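VUNECK PUBLIC LIBRARY DISTRICT
Minutes of the Regular Meeting of the Board of Trustees
Held at the Borkenholm Branch, Meeting Room

Date of meeting: Sat 20 August

1. Call to Order
The President called the meeting to order at 9:30 a.m. Five trustees were present and two were absent with prior notice. The Library Director and the branch managers for Borkenholm and Brikley also attended. A quorum was declared.

2. Approval of Minutes
The minutes of the previous regular meeting were approved with one correction. Under Item 6, "Usuga Road entrance" should read "Usuga Road parking lot."

3. Public Comment
One resident of Brikley asked that the branch open earlier on weekdays during the school year. She noted that the bus from Usuga arrives before the doors are unlocked and that children wait on the front steps. The President thanked the resident and referred the matter to the Director for a written reply.

4. Director's Report
The summer reading program closed with 324 children registered across all branches, of whom 177 completed the full reading log. The Director stated that registration was strongest at Borkenholm and weakest at Brikley, where the children's room was closed for two weeks for floor repairs.

The new catalog software has been installed at all branches. Patrons have reported trouble renewing items held for another branch -- the vendor has acknowledged the fault and will supply a correction. Until then, staff will renew such items by hand and waive any late fees that result.

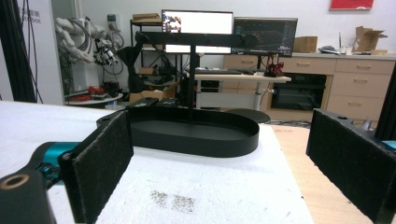
The Director further reported that the meeting room calendar at Borkenholm is full on most evenings through January. Trustees discussed whether outside groups should be limited in the number of evenings they may reserve. It was agreed that the present policy would stay in force and that the Director would bring usage figures to the next meeting.

5. Financial Report
The financial report for the month was received and placed on file. Spending on heating and building repair remains under budget. Spending on large print books is over budget, and the Director was asked to move funds from the periodicals line to cover the difference.

Motion to approve payment of bills as presented. Moved, seconded, and carried, 5-0.

6. Old Business
a. Brikley roof. Two bids were received. Both exceed the amount set aside. Trustees agreed to reject both bids and to advertise again with the gutter work listed as a separate item. Moved, seconded, and carried, 4-1.

b. Usuga book stop. The lease on the storefront in Usuga expires in January. The landlord has offered a renewal for 3 years at the present rent. One trustee asked that the lease allow the District to leave early if circulation falls. The Director will raise this with the landlord.

7. New Business
a. Chairs. The Borkenholm Branch Manager requested 40 stacking chairs to replace those now in the meeting room. Trustees asked for a second price quote. Tabled.

b. Fine policy. The Board held a first reading of a proposal to end overdue fines on children's materials -- replacement charges for lost items would remain. No vote was taken.

8. Adjournment
There being no further business, the meeting was adjourned at 11:10 a.m. The next regular meeting will be held at the Brikley Branch.

Respectfully submitted,
Secretary to the Board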